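How to Set Up a Toll Account for the Plasness Expressway

If you drive the Plasness Expressway even a few times a month, you have probably sat in the cash lane watching everyone else sail past on the left. I put up with that for a whole summer before I finally set up an electronic account, and I wish I had done it in the spring! The process is fairly easy once you know the order to do it in, so let me take you through it the way I would if you were sitting at my kitchen table.

What you will need

Have your registration card, your license plate number, a bank card and an email address you really check. The toll operator is called Velell, and all of its notices go out by email. If you own more than one car, get the papers for all of them out now. You can put up to 3 vehicles on a personal account, and adding them at the start is far less fuss than adding them later.

Step 1. Open the account

Go to the Velell website and choose "New driver account." I would do this on a computer if you have one, as the form is long and the phone version likes to jump back to the top when you switch apps to look something up.
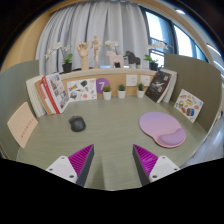
A mouse and a wrist-rest pad on the desk.

Type your plate number with no spaces and no hyphen. Then check it against the registration card, one character at a time. A zero typed as the letter O is a very common slip, and the form will happily accept it – you only find out when a violation letter arrives for a trip you thought you had paid for.

Step 2. Pick a plan

There are two. Pay As You Go charges your card after each trip. The Prepaid plan asks for a starting balance of $70 and takes a little off every toll. If you commute from Flatano to the Krajčí interchange and back, Prepaid will almost certainly suit you better. If you only use the road to visit family at the holidays (that was me, for years), Pay As You Go is fine, and you can switch at any time from the Plans page.

Step 3. Turn on automatic top-up

This only applies to Prepaid. Look under Payment Settings and tick the box for automatic top-up.
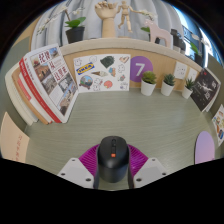

Leave the low-balance alert switched on as well, even with the top-up in place. Bank cards expire, and the alert will reach you a good while before the gantry cameras start treating you as an unpaid driver. Press Save at the bottom of the page before you leave it. There is no reminder if you forget, and I did forget, twice.

Step 4. Mount the tag

Your tag comes in the mail in about 80 hours, weekends and holidays aside. Wipe the inside of the windshield with a dry cloth, peel the strip, and press the tag just behind the rearview mirror. If your car has a heated or metal-coated windshield, ask Velell for the bumper version instead. It costs the same.

Step 5. Take a test trip

Enter at Flatano, stay in the left lane and leave at Exit 276. Keep to the posted speed under the gantry. The trip should show up in your account by the next morning, with the entry and exit both listed. If only one of them appears, send a message through the Help page and include the time you passed through.

The cash lanes at Krajčí are due to close for rebuilding in September, so it would be a kindness to yourself to have your tag up before then.

Page last updated August 27, 2021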